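Dravine Opens Home Battery Program for Households with Rooftop Solar

January 8, 2020 – Dravine, a supplier of energy storage for private homes, today opened registration for its new home battery program. The program is meant for households that already have solar panels on the roof and want to use more of their own electricity in the evening. In the first stage, 1,000 homes can take part. A second stage is planned for June and will bring the total to 2,000 homes.

Most solar panels give their best output in the middle of the day, when many families are at work or at school. The electricity which is not used at that moment goes to the grid, and in the evening the same family buys electricity back, often for a higher price than it was paid. A battery keeps the daytime surplus in the house until it is needed for cooking, lighting or the washing machine.

"We have spoken with many owners of solar panels, and the same question came again and again," said Linnea Hedlund, managing director of Dravine. "They see on their app that the roof produces well at noon, and they ask why they still have a bill for the evening. We wanted to give them an answer which they can afford and which does not require to change the whole installation."

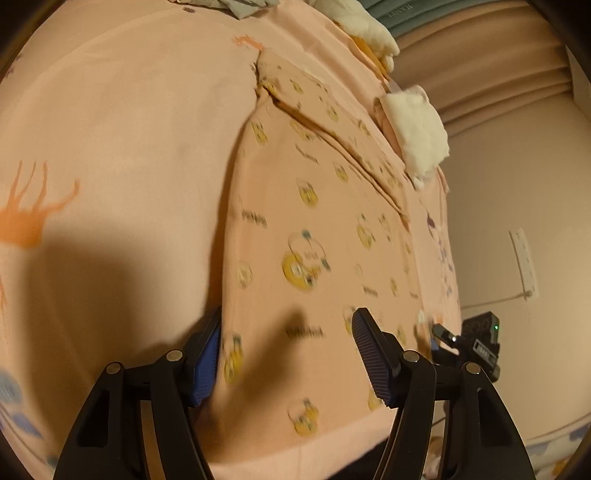 What is included

Each household in the program receives one Nasano battery unit, a wall bracket, a separate safety switch and a small energy meter for the main electrical panel. The Nasano unit is connected on the AC side of the home, so the existing inverter can stay where it is. This is valid for homes with one central inverter as well as for homes with a small inverter behind every panel.

The battery comes with a warranty of 10 years. Installation is done by certified electricians from Kariuki, the installation partner of Dravine, and the work normally takes one day. Before this day an electrician visits the home to check the electrical panel and to find a suitable wall. A garage, a utility room or a covered outside wall is possible. Bedrooms are not accepted as a place for the battery, and the wall should not get direct sun in the afternoon.

"The visit before the installation is for us the most important part," said Deividas Zariņš, head of field service at Kariuki. "Some older panels have no free space for a new breaker, and then we must speak with the owner about an upgrade. It is better that the owner hears this from us at the beginning and with a written price."

How the battery is controlled

The battery is managed by Gisico, a software which Dravine developed for this program. Gisico reads the meter, looks at the weather forecast for the next day and decides when the battery should charge. If a cloudy day is expected, it keeps more energy in reserve. The owner can set the size of this reserve in the app, or leave the standard setting.

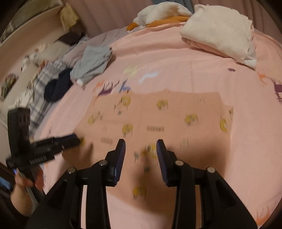 Owners who have a time-of-use tariff can also enter the hours of their tariff, and the software will then avoid buying electricity in the expensive hours as far as possible. The data about consumption is stored in the account of the household and is not sold to other companies. An owner who does not want a connection to the internet can use the battery with a fixed daily schedule – in this case the weather function is not available.

"People should not have to think about their battery every day," said Sobia Soomro, product manager for Gisico. "In our tests, most users opened the app often in the first 2 weeks and much less after this. For us it was a good sign."

Backup power during an outage is offered as an option. It needs an additional transfer switch, and the owner chooses beforehand which circuits will be supplied, for example the refrigerator, the lights and the internet router. Electric heating and car chargers cannot be connected to the backup circuits.

Registration

Households can register on the Dravine website or by phone. They need a recent electricity bill, the model name of their inverter and a photo of the electrical panel with the door open. Tenants can register too, with written permission of the building owner. Places are given in the order in which complete registrations arrive.

About Dravine

Dravine develops and supplies batteries and control software for private homes with solar panels. The company sells its products directly and through installation partners.

Press contact: Shabnam Jafri, Communications, Dravine
Questions about registration: Maham Chaudhry, Customer Service, Dravine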